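Auto-subs applied in the wrong order after a late postponement

Fantasy Football Help > Scoring and rules
Asked by Fatos Atanasov, October 22, 2026
645 views

I run a private league on Otisus, standard 15-man squads, standard bench order. On Saturday one of my starting defenders had his match postponed two hours before kick-off, after the deadline. My bench was, in order: goalkeeper, midfielder, defender, forward. I was playing 3-5-2.

I expected the midfielder to come on, as he was first outfield sub and played 90 minutes. The third-listed player, the defender, came on instead with a single point. The midfielder had nine. My total for the round was 1,049 for the season so far and it should be eight higher.

Is this a fault in the scoring run, or have I misread the rules? The same squad entered in Dokico gave the same result, which makes me think it is deliberate.
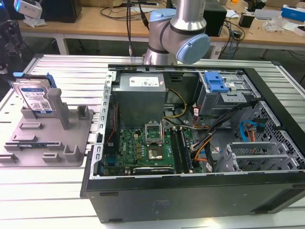
2 answers

Answer by Svenja Hamann (accepted)

It is deliberate. Bench order is only followed where the resulting formation is legal. The minimum on both sites is one goalkeeper, three defenders, two midfielders and one forward. You started with three defenders. Removing one leaves two, so the next substitute has to be a defender whatever his place on the bench.

The check runs like this for each starter with zero minutes:

1. Take the first outfield substitute who played.
2. Test the formation with that player in and the absent starter out.
3. If it is legal, make the change. If it is not, go to the next substitute.

Your midfielder failed at step 2 (2-6-2), so the defender was used. Had you started 4-4-2 with the same absent defender, the midfielder would have come on and the side would have finished 3-5-2.

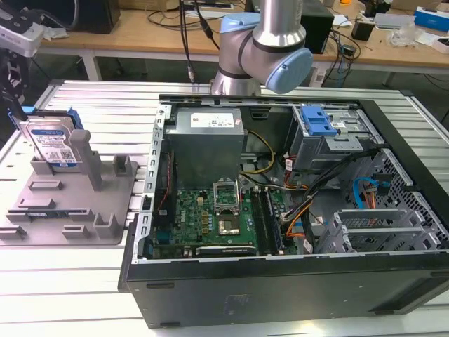
Open case on the bench, CPU socket empty.

Two further points. A starter who plays one minute counts as having played, so no substitution is made even if he scores one point. A postponed match is treated as zero minutes only if it is moved out of the round. If it is replayed before the round closes, the player keeps his place and the points arrive late.

The substitutions are processed once, when the last match of the round is confirmed. Anything the live page shows before then is provisional.
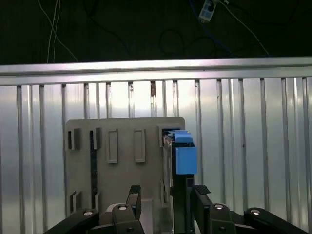
Grey mounting plate, blue part in the right-hand slot.

Comment by Fatos Atanasov: Understood. I had assumed the order was absolute. Does the same apply to the captain?

Comment by Svenja Hamann: No. The armband goes to the vice-captain if the captain has zero minutes. Formation is not involved. If neither plays, nothing is doubled.

Answer by Živko Živković

Same happened to me in September. Just start four at the back and you don't get this. I also put my best defender first on the bench if I only start three, but then you lose points when a forward is missing, so it depends.

I keep the formation check in a spreadsheet.

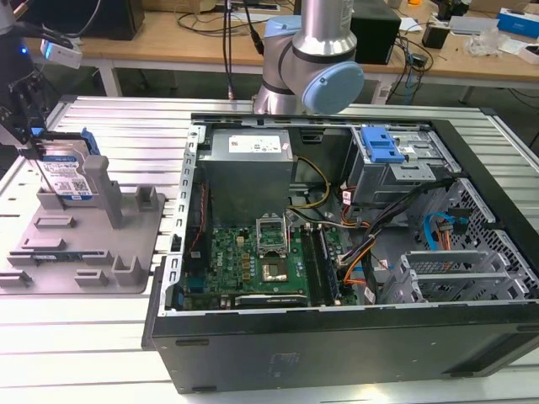
Formation legality is easy to test by hand if you write the squad as four numbers and subtract the absent player before adding the substitute. Mine takes the round's minutes from a pasted table and lists who comes on. For now I am doing it on paper, so I can't post the sheet. Gashi has a different minimum for midfielders I think, check their rules page.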